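Burlow clears its counters, one drawer at a time

I've been covering small-town Burlow long enough to know a full house when I see one, and the kitchen tidying afternoon at the Fandenis community house on 7/30/22 was packed. The flyer promised tips for small kitchens, and the practice kitchens were stocked the way people really live, with things out on the counter and snacks stashed wherever they fit.

Silviu Roman ran the afternoon, and he went straight for the wooden drawer units that sit on the counter. His rule is one kind of thing per drawer. Chips get a drawer to themselves — I liked that one a lot! 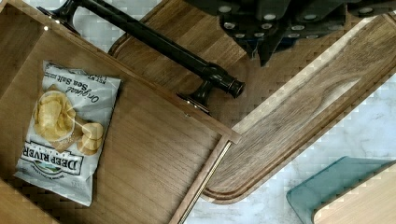
What goes on top

The top of a drawer unit fills up faster than anything else in the kitchen, Roman told us. He lets seasonings and packets stay up there if you cook with them every day, and everything else has to find another home. My own spice collection would not survive this.

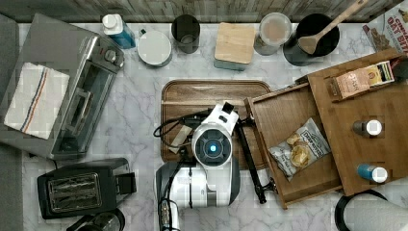
Chips in the open drawer, spice bottles and packets up top.

Then came trays. Roman likes a wooden one for the tools that never lie flat in a drawer, and he wants it kept nearly bare so you can grab what you need.
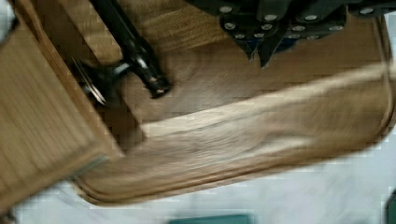 A woman near me asked about cutting boards, and we spent longer on that than on anything else (Burlow has opinions about cutting boards). Roman leaves his out flat and works right in front of the drawers. I stand mine up behind the toaster, and I'm not changing.
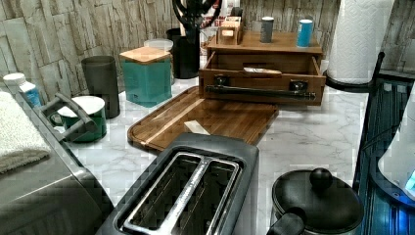

The toaster, a cutting board and a drawer unit with its drawer pulled out.

The next session is in August, on pantry shelves. Entry is $5, and kids get in for $2. Sign up at the Irnetti hardware store or at the front desk.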